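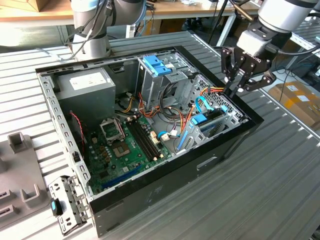
**Figure 1.** Open desktop tower case with the side panel removed, showing the power supply, motherboard and drive cage.

### 3.2 Fixture congestion and second-half shooting

The second question was whether short rest between fixtures lowers shooting accuracy after half-time in school basketball. Game records were taken from the Maranstead league, in which each side plays a home and an away match against every other side. Records covered 149 matches. Matches that went to overtime were kept, but shots taken in the overtime period were left out of the second-half totals.

Rest was defined as the number of full days between the end of one match and the start of the next. A side playing on consecutive evenings therefore had a rest value of zero. Pre-season friendlies were not counted as fixtures, although Tapsell's earlier coding of the same league did include them, and the two sets of rest values should not be compared directly for the opening weeks.

Shots were coded from the scorers' sheets by zone, using the Mavard chart. The chart divides the half court into 6 zones, of which two lie beyond the three-point line. Free throws were handled as a separate class. Where a sheet gave a shot with no zone, the shot was kept in the overall percentage and dropped from the zone analysis.

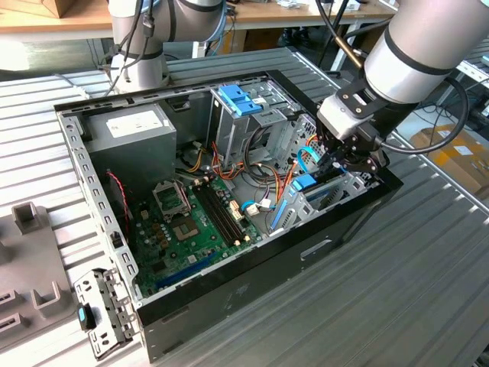 A mixed model was fitted with second-half field goal percentage as the outcome. Fixed terms were rest, venue, first-half percentage and the score margin at half-time. Side was entered as a random intercept. Player-level terms were tried and then removed, as many of the reserves took too few shots for the estimates to settle. Margin was capped at 22 points in either direction. Beyond that value coaches tended to clear the bench, and the players on court in the second half were largely different from those who had started.

The effect of rest was small and in the expected direction. Sides with no full day of rest shot less accurately after half-time than the same sides with two days or more, and the difference was confined to the outer zones. Accuracy close to the basket did not change with rest. Free throw percentage showed no clear pattern, and the interval for that term included zero at the 90 per cent level used throughout this paper.

Venue had a larger effect than rest. Away sides coming off a Friday fixture showed the lowest outer-zone accuracy of any group, but travel and rest are partly confounded here, as the Sepp and Dastetti schools lie at opposite ends of the league area and are usually paired late in the week.
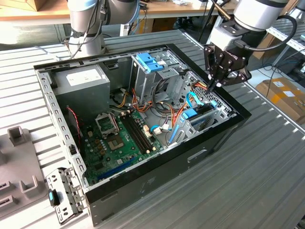
Two checks were run on these results. In the first, the margin cap was removed, which widened the interval for rest and left its sign unchanged. In the second, matches played in March were dropped, as several sides had by then secured a play-off place and were resting their starters. The estimate for the outer zones fell slightly. Substitution times were not recorded on the sheets, so minutes played could not be entered in either check. The treatment of individual playing time is taken up in Section 3.3.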